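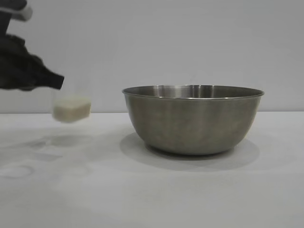
Clear cup, white filling

Paisan Verse Collection: README

Welcome, and thank you for stopping by! Paisan is a small collection of poems in English translation, put together by Wanpen Kongkaew and Rattana Prasertsri over a good many evenings and far more tea than either of them would admit to. There are 54 poems in it, most of them short, a few that wander on for pages, and 33 of them come with a translator's note (Rattana's notes are lovely and worth reading even when you don't care for the poem).

Each poem sits in its own plain text file, with the title on the first line, a blank line after it, and then the verses. We kept the line breaks of the Pustbridge typescript wherever we could read them. Where we couldn't, there is a question mark in square brackets, and we'd be so glad to hear from anyone who can make a better guess.

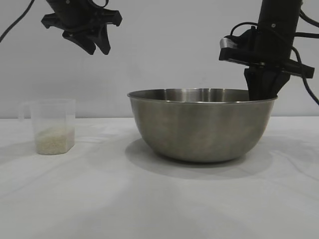 Category: Poetry / Translation

Version 2, 16 February 2025

What changed: the river songs are back in their old order, and Wanpen has redone the long elegy from the first line on (the earlier one is still in the folder called "older", if you had grown fond of it). No poem runs past 600 lines.

Please read, copy and share the poems in class or at home. If you print them, do name both translators. Corrections go to the Stasent reading group, who pass them along to us when they meet in June.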